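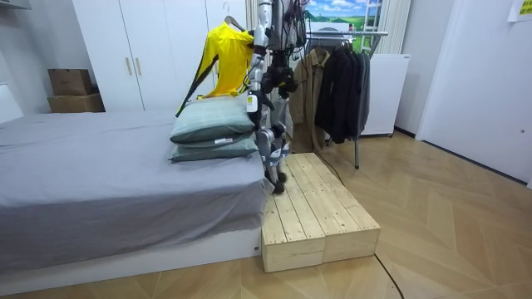
Wevel opens bookings for two-armed bedroom robot

Wevel will begin taking bookings in December for Zirurero, a two-armed household robot offered as a rental service, the Mitdale company said on October 28, 2023. The monthly fee is $600, with a minimum term of 12 months.

The first release is limited to bedroom work: putting garments on hangers, moving them to a rail and straightening pillows. Kitchen and laundry routines are not included.

Product manager Hashini Pathirana said each arm can be assigned its own task, or both can handle one garment - a jacket on a hanger, for instance. Colour and fabric settings are stored per household.

Setup takes two visits. A technician maps the room on the first and checks reach and gripper force on the second. Furniture moved afterward requires a new map, which customers can run themselves.

Wevel will accept 49 households in the first intake, all in Mitdale and Roy. Servicing is covered by the fee; replacement grippers are billed separately.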